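Setting up your Lilla sharpener

I've put a lot of camp knives through mine, so this is how I do it at home.

1. Set the base on something flat and push down until both feet grip. Mine slid all over until I wiped the feet – do that first!

2. Drop in the coarse stone, 200 side up, and tighten the knob by hand. No pliers, please (I cracked a knob that way). 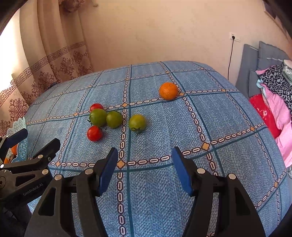
3. Swap to the 3,000 stone and make six light strokes per side, heel to tip.

Caution: always stroke away from your fingers, and close any other tools on the handle before you start.

Note: a drop of water is plenty. Skip the oil on this stone.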